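Notebook, teleop in sim, June

Started 9:15, coffee first, then the usual fight with the headset strap. Goal for the day was to get a clean batch of demos on the Brindalholm scene (pegboard table, trays, yellow crate, assorted junk) so the overnight training run has something new to chew on. Everything is in sim this week. The real arm is in pieces while we wait on a bearing from Sulteo, and I'm not touching it until that shows up.

Quick note for whoever picks this up after me: the scene file is the one with the odd-looking name, brindalholm_pegs_b, and you have to load it BEFORE you start the Barrera bridge. If you do it the other way around the bridge grabs the default table, everything looks fine, and you drive around happily for ten minutes saving episodes with no objects in them. Ask me how I know.

Leader arm vs. keyboard

I tried both again. Keyboard is fine for nudging the wrist around and awful for anything with a curve in it. I get these staircase paths, over, down, over, down, and the policy learns the staircase. You can see it in the rollouts from last month, the arm comes in to the banana like it's walking down from an attic. So leader arm for all the real demos, keyboard only for resets.

The leader arm has its own problem. There's a dead zone near the shoulder where I push and nothing happens, and then it catches up all at once. I turned the smoothing up and that helped, but now the follower lags behind my hand and I overshoot anything small. The gray cube is the worst for this! I kept sailing right past it, backing up, sailing past again. I settled on a middle value for smoothing and saved it in my profile (the one called cluston_slow, please don't overwrite it, make a copy).

Things I keep having to relearn about giving a good demo:

Slow down before the grasp, don't stop. If I stop dead above the object to think, the policy learns to hover, and then at test time it hovers forever.

Decide where I'm going before hitting record. Sounds obvious, but half my throwaways are me changing my mind halfway between the crate and the tray.

Open the fingers early. When I open late, the fingers spread while the hand is already going down and one of them clips the object. The tin can tips over every time I do this.

Leave a bit of silence at the end. I was cutting episodes the moment I let go of the thing, and the model never got to see "done" as a state. Now I back off, wait a beat, then stop.

Episode log

Episodes up to 2387 are the old ones, recorded before the camera change. Leave them out of the mix for now. I tried blending old and new and the arm went straight for spots where objects used to be.

From the new set I kept 43 and I'm pretty happy with them. Mostly cube into crate and banana into crate, with a handful of mug pickups at the end when I was feeling brave. The mug is a pain. The handle sends the grasp sideways unless I come in with the wrist already turned, and turning the wrist on the leader arm means letting go with my thumb, and then my grip slips and the whole arm sags. I think a little strap on the leader handle would fix it. There's some webbing in the drawer under the bench, will try that.

Episode 817 in the old set, by the way, is the one with the perfect can pickup that everybody remembers. I went back and replayed it to see what I did differently. I came in lower and from the side, which I'd totally stopped doing. Back to that.

Two crashes, both in the bridge and both right after a reset. The arm is still moving home when the objects respawn, and if it's passing through one of them the physics goes bananas (sorry). The workaround is to wait until the arm has stopped, then reset objects. I'd love for this to be automatic. I put a line in the to-do list below.

Cameras

I spent longer than I wanted on the views. The high view is what I drive by, and it's good for knowing where everything is, but it tells me next to nothing about height. The hand camera is the opposite. When I'm close in it's great, and when I'm far out it's a lot of pegboard holes and I lose track of where I'm pointed. I've been glancing between the two like somebody backing up a trailer.

One thing that does bug me is how dark the hand view gets past the front lip of the board. I bumped the fill light once already and it washed out the top view, so I put it back. Maybe a second, weaker light lower down.

Grabs from both, high view and then hand view:

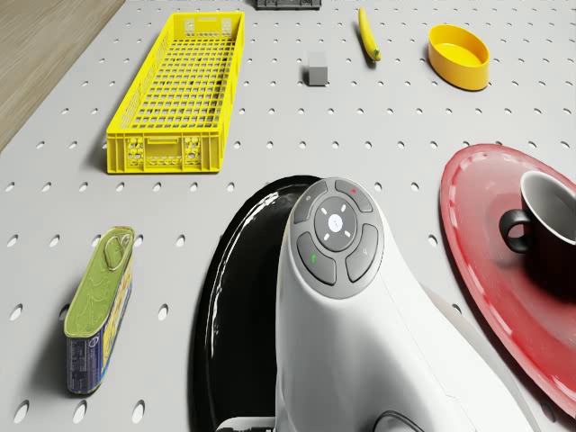
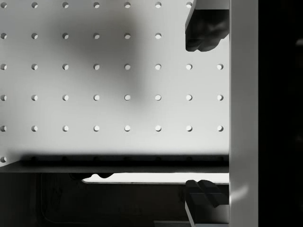 To do before the next session

Strap on the leader handle.

Make the object reset wait for the arm. I think the bridge already reports joint speed, so it should only be a small check.

Try the weak low light, compare in both views before saving anything.

More side approaches on the can, low, like 817.

Record some cube demos with the crate turned other ways. It's been sitting at nearly the same angle in everything I kept, and I'd bet money the policy is counting on it.

Copy the new set over to the Cluston machine tonight and start the run. Check the disk first, it was getting full when I left it.

Stopped at 4:40. My wrist is sore and I was getting sloppy, the last few takes were all garbage and I tossed them.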